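Préparer une veillée d'étude de Chavouot à la maison

À Clunholm, où j'habite, la synagogue est loin pour beaucoup de familles. Nous faisons donc la veillée chez nous, dans le salon. Voici comment je procède, étape par étape.

1. Choisir un seul thème
Les premières années, j'avais mis trop de sujets dans la même nuit et tout le monde était perdu. Prenez un thème assez étroit : la figure de Ruth, l'accueil de l'étranger, le repos de la terre. Le livre de Ruth convient très bien pour les débutants, car il est court et on le lit justement à cette fête.

2. Préparer les textes
Faites un cahier avec l'hébreu d'un côté et la traduction de l'autre. Le mien avait 44 pages, ce qui était trop – nous n'avons pas dépassé la moitié. J'utilise la traduction des éditions Harnia, dont les notes sont claires. Imprimez tout avant la fête et rangez les cahiers dans la pièce. Chez nous, on n'écrit pas pendant Chavouot, les crayons restent donc dans le tiroir.

3. Découper la nuit
Une séance dure chez nous 40 minutes, avec une pause de 15 minutes après. Mettez le texte le plus difficile au début, et gardez pour deux heures du matin quelque chose que l'on peut chanter ou raconter.

4. Trouver les intervenants
Demandez un mois avant. Une personne qui n'a jamais enseigné peut très bien présenter un verset avec le commentaire de Rachi, si elle sait qu'elle a le droit de dire « je ne sais pas ». Pour les inscriptions, je me sers de Clollik, mais une feuille sur la porte du frigo suffit pour un petit groupe.

5. Penser à la table
La coutume demande des plats de lait. Nous avons toujours le gâteau au fromage de la pâtisserie Pálfi, commandé à l'avance, et une soupe froide. Ajoutez des fruits, de l'eau et beaucoup de thé. Le café doit être prêt avant l'allumage des bougies – dans un grand thermos, il reste buvable toute la nuit.
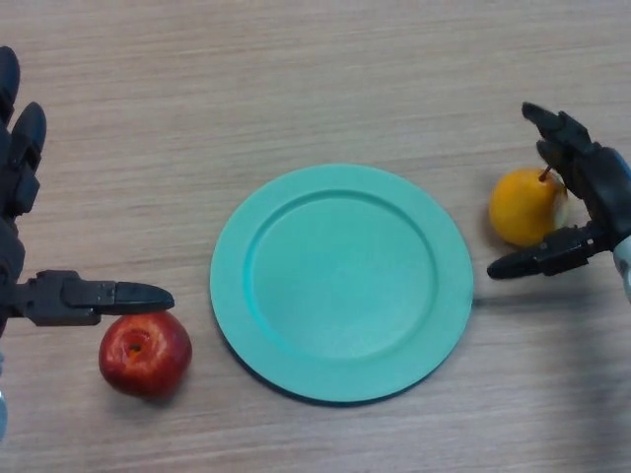

6. Finir avec l'aube
Vérifiez l'heure du lever du soleil et notez-la sur le programme. Ceux qui veulent prier vont à l'office du matin, les autres rentrent dormir. Laissez les cahiers sur place, on les range après la fête.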